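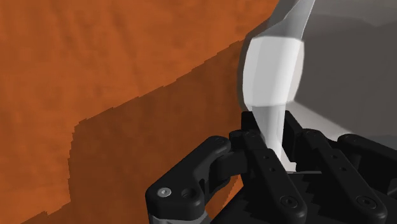
Gefragt von Aleksi Nieminen am 23.12.22 in Simulation und Greifer

Mehrfingerhand oder Parallelgreifer für Werkzeug mit schmalem Schaft?

Hallo zusammen,

ich vergleiche gerade in der Simulation zwei Greifer für dieselbe Aufgabe und komme nicht zu einem Ergebnis, dem ich traue. Es geht darum, ein Teil mit dickem Kopf und schmalerem Schaft aufrecht zu halten und später in eine Aufnahme zu setzen. Kandidat eins ist eine Hand mit mehreren gelenkigen Fingern, Kandidat zwei ein einfacher Parallelgreifer von Estico mit glatten Backen.

Das Bild zeigt die Mehrfingerhand. Der Schaft steckt zwischen den schwarzen Fingern, der Kopf steht oben heraus. Mein Teil ist im Renderer einfach weiß, Material habe ich noch keins zugewiesen. Die Kamera sitzt nah an der Hand, weil ich die Bilder später auch für die Lageschätzung verwenden will.

Was ich bisher habe:

Mit der Mehrfingerhand hält das Teil, wenn ich den Arm langsam bewege. Beschleunige ich stärker, kippt der Kopf langsam zur Seite, obwohl die Finger noch Kontakt melden. Mit dem Parallelgreifer kippt nichts, dafür rutscht das Teil entlang der Backen nach unten. Reibwert und Masse sind in beiden Fällen gleich, der Arm auch. Die Physik läuft mit 4 Solver-Iterationen, der Regler für die Finger ist ein einfacher PD-Regler aus dem Beispielpaket.

Dazu zwei Fragen. Erstens: Ist das Kippen ein echtes Verhalten der Hand oder kommt es aus der Simulation? Zweitens: Der Schatten auf der orangen Fläche hat eine stufige Kante. Stört das bei der Lageschätzung, oder kann ich das so lassen?

Der Arm ist ein Okoth, falls das eine Rolle spielt. Reale Hardware bekomme ich frühestens im Februar, bis dahin muss ich mich für einen der beiden Greifer entschieden haben.

Danke schon mal
Aleksi

3 Antworten

Signe Kragh

Vier Iterationen sind für eine Hand mit so vielen Gelenken zu wenig. Beim Parallelgreifer hast du zwei Flächen und zwei Richtungen, da kommt der Solver damit noch zurecht. Bei der Hand hängen Gelenkketten hintereinander, und jeder Kontakt am Schaft wirkt auf alle Gelenke davor zurück. Wenn die Kontaktkräfte nicht sauber konvergieren, kriecht das Teil. Genau so liest sich deine Beschreibung: Kontakt ist da, der Kopf wandert trotzdem.

Ich würde in dieser Reihenfolge vorgehen:

Iterationen deutlich hochsetzen und den Zeitschritt halbieren. Dann dieselbe Bewegung noch einmal fahren und den Kippwinkel über die Zeit aufzeichnen. Wird das Kriechen viel kleiner, war es die Numerik. Bleibt es gleich, liegt es am Griff oder am Regler.

Danach die Kollisionsgeometrie der Finger einblenden. Bei vielen fertigen Handmodellen sind die Fingerglieder als konvexe Hüllen hinterlegt, und die sehen anders aus als das gerenderte Modell. Dann liegt der Schaft womöglich nur an einer Kante an, obwohl es im Bild nach Fläche aussieht. Das Gleiche gilt für dein Teil. Wenn Kopf und Schaft eine gemeinsame konvexe Hülle haben, greifst du gar nicht den Schaft, sondern einen Kegel. Bitte unbedingt prüfen, das ist mir selbst schon passiert und hat mich zwei Tage gekostet.

Zuletzt der Regler. Ein PD-Regler ohne Kompensation gibt unter Last immer etwas nach. Beim Beschleunigen drückt der Kopf mit seinem Hebelarm gegen die Finger, und die weichen aus, bis der Lagefehler groß genug ist. Das würde an der echten Hand ähnlich aussehen.

Zum Rutschen beim Parallelgreifer: Welche Greifkraft hast du eingestellt? Gleicher Reibwert sagt wenig, wenn die Normalkraft verschieden ist. Für einen fairen Vergleich solltest du die Summe der Kontaktkräfte am Schaft angleichen.

Poul Mikkelsen

Nimm den Parallelgreifer. Wir haben bei Griludar beides gehabt und die Hand liegt jetzt im Schrank. Gegen das Rutschen hilft Gummi auf den Backen.

Eyvindur Zoëga

Zum Schatten: Die Treppenkante kommt ziemlich sicher von der Auflösung der Shadow Map. Entweder die Auflösung hochsetzen (bei mir ging es ab 4000 pro Seite in Ordnung, je nach Renderer werden nur Zweierpotenzen angenommen) oder den Bereich verkleinern, den die Lichtquelle abdeckt. Das Zweite kostet keine Rechenzeit und bringt bei Nahaufnahmen oft mehr.

Ob es stört, hängt vom Verfahren ab. Arbeitest du mit Tiefendaten, ist es egal. Wenn du ein Netz auf Farbbildern trainierst, würde ich es beheben, weil solche Kanten bei einer echten Kamera nicht vorkommen. Außerdem würde ich die Lichtrichtung pro Durchlauf ändern, sonst lernt das Netz den Schatten mit.

Mehr Sorgen würde mir das Weiß machen. Auf deinem Bild ist das Teil sehr hell, die Flächen am Kopf heben sich nur schwach voneinander ab. Eine Drehung um die Schaftachse wird so schwer zu erkennen sein. Weise ein mattes, etwas dunkleres Material zu und nimm die Lichtstärke zurück. Und plane eine zweite Kamera von der Seite ein. Von der jetzigen Position aus verdecken die Finger einen Teil des Schafts, und für das Einsetzen brauchst du vermutlich gerade das untere Ende.

Zur Greiferwahl möchte ich Poul nur halb zustimmen. Wenn das Teil immer gleich bereitliegt, reicht der Parallelgreifer, am besten mit Backen, die eine V-Nut haben – dann zentriert sich ein runder Schaft von selbst. Muss das Teil in der Hand noch gedreht werden, kommst du damit nicht weit.

Kommentar von Aleksi Nieminen

Danke euch. Signe, du hattest mit der Hülle recht: Kopf und Schaft waren ein einziger konvexer Körper. Ich habe das Teil jetzt zerlegt und die Iterationen erhöht. Das Kriechen ist kleiner geworden, ganz weg ist es nicht, den Regler schaue ich mir als Nächstes an. Die Greifkraft beim Estico stand noch auf dem Standardwert. Gedreht werden muss das Teil nach jetzigem Stand nicht.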